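January 1, 2019

New year, same pile of wooden blocks. Told myself I'd write this up back in October and then didn't, so quick version before everyone wakes up and wants pancakes.

The shape blocks. Anyone with small kids has a bag of these. Stars, hearts, hexagons, little cylinders, the plain squares that always end up under the couch. Ours came from a secondhand shop called Gokley, two bags for 12 dollars, no box, no lid with holes, no instructions. Best toy purchase of the year by a mile and I include the trampoline.

What I didn't have was a place to use them. On the rug they tip over. On the kitchen table they roll off (cylinders, looking at you). So – the board. Wide maple board, glued up from planks, started out as a cutting board project and never saw an onion. Too pretty. Wavy grain all over it, swirls, the works. Flat enough that a heart will stand on its point end if you're patient and have nothing else to do, which I did not, but did it anyway.

Finish is just oil. Three coats, wiped off hard, left overnight in between. I used the Noten stuff because it was already in the garage. My neighbor Jérémie Brunet swears by wax on top and he's probably right, but wax and small sticky hands... no. Oil is easy to redo. I've redone it once after The Juice.

Anyway the game. Not really a game. We started with sorting by color, got bored in one afternoon. Then sorting by shape, which is harder when you only have one or two of some of them. Then the one that stuck, which my daughter calls Neighbors.
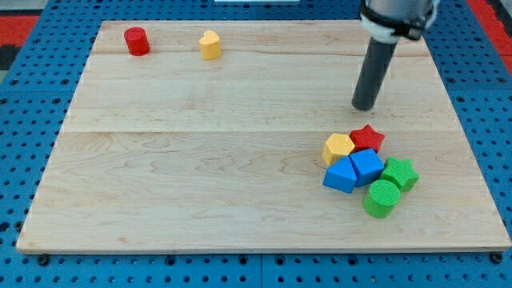 Rules for Neighbors, such as they are. Put a few blocks out on the board wherever you like. Then somebody picks who gets to live next to who. Touching counts as neighbors, a gap means they had a fight. Star always wants to be in the middle. The heart is shy. I don't make the rules.

She's four and will do this for up to 32 minutes, I timed it once on the oven clock. That is forever. That's an entire pot of coffee and half a load of laundry.

Things I'd do different –

- Buy more yellow. Yellow is the color everybody fights over and we're always short.
- Round over the board edges more. I did a quick pass with sandpaper and called it good, there's still one corner that gets your wrist.
- Not store the blocks in a glass jar. Looked great on the shelf. Sounded like a car crash at 6 am.

They live in a cloth bag now with a drawstring, hangs on the back of the pantry door. Board slides in next to the baking sheets. Whole thing puts away in less than a mintue, and comes out again about as fast if I've left the bag low enough for her to reach.

My sister asked if she should get the big Gikasen set for her two. It's nice, I've seen it at her friend's place, but it's a lot of pieces to pick up and I'd start small. A handful of shapes and a decent flat surface, see if they even care. Some kids just want to throw them. My nephew is going to throw them.

Still need to find the green triangle. Checked the couch, checked the vents, checked the dog bed twice. If it turns up in my boot again I'm keepign it.

Ok, pancakes.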